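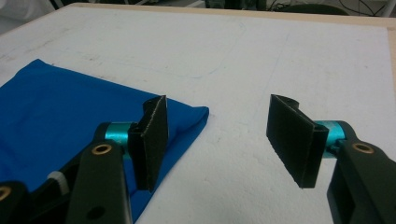

Hutthorpe Microfiber Cloth, Blue

The Hutthorpe is a general-purpose cleaning cloth for counters, desks, glass and painted surfaces. It is sold in packs of 5 or in a trade carton of 200. The edges are stitched and the label tears off.

Use it dry for dust or slightly damp for grease and fingerprints. Machine wash warm with similar colors. Do not use fabric softener or bleach. Wash before first use, as the dye can bleed a little.

Weight: 300 gsm
Trade cartons ship from the Tavex warehouse Monday through Friday. Orders placed before 2 p.m. leave the same day.

Reader comments

Nazmiye Bozkurt: We go through almost 2000 of these a year at the clinic. The new stitching holds up better than the old batch.

Taner Gezer: Good on glass, leaves some lint on black paint for the first two washes.

Itsuki Sekiguchi: Do you still carry the gray ones?

Related items
Sezer Glass Cloth
Briten Spray Bottle
Hutthorpe Mop Pad, Refill

We use cookies to remember your cart. Accept | Settings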